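Teaching the arm to slow down near cloth
Project report, second semester
Ayodele Jibrin and Silvia Šimek
9 Mar 2018

We signed up for this one thinking the planning would be the hard bit. Silvia had already done a path planner for another module and I'd read half a book on the subject, so between us we were feeling quite smug! Then we got the wrist camera talking to our code and spent most of the semester on perception instead.

The task was to write the software that decides where the arm can safely go when there's cloth in the way. Boxes and tables are easy enough, you give the planner a shape and it keeps clear. Cloth hangs, folds and moves when something brushes past it, so a fixed shape is wrong nearly as soon as you've drawn it. Our program (we called it Tenska) looks at each picture from the wrist, marks which bits are cloth, and gives the planner a soft zone where the arm is allowed to go but only slowly.

The first version worked on colour alone and it was awful. Pale cloth against a pale surface came out as one big blob, and glare got marked as a hole. The second version looks for repeating lines as well, which is why we went for plaid in our tests. Plaid lines bend when the cloth folds, so you get a hint of the shape for free.

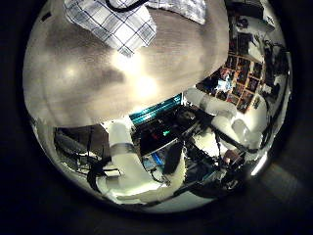 Simin Karimi read our draft and asked why we didn't just flatten the fisheye view before looking for lines, as every textbook tells you to. Fair question, and we did try it. Flattening stretched the rim so much that cloth near the edge turned to mush, and the edge is exactly where we need the warning. So we kept the round picture as it was and taught the line finder to expect curves. It's slower, but it loses far less.

The other job was getting the program to ignore the robot itself. The hand is in view all the time, and for weeks the planner kept trying to avoid its own finger - very funny the first time. We now work out from the joint angles where the hand should be and mask it before anything else runs.

We did 39 runs with the final version. In 23 of them the soft zone covered all the cloth, and in two it missed the cloth completely. The rest were partly right, usually with a corner left out. I'd hoped for better, but Silvia pointed out that the partly right ones still slowed the arm down in time.

Still to do: the mask lags when the wrist turns quickly, and plain cloth is no better than it was in the first version. The settings file also needs a proper tidy before anyone else tries to use it - sorry in advance to whoever gets it in September.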